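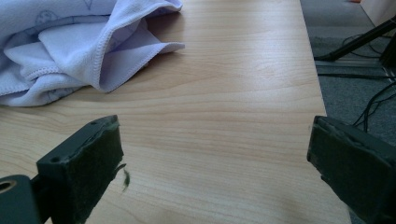

Call for participants: towel folding at Habte

People claim there is one right way to fold a small towel. We doubt it, and we doubt the 508 tips sent in since June even more. Come fold at a table for an afternoon, your way, and let us time it. We need 14 adults. Experts are welcome, though we won't take your word for it. Sessions run about 106 minutes. Pay is modest and we won't pretend otherwise. Apply to the Habte front desk by Monday, September 14, 2020.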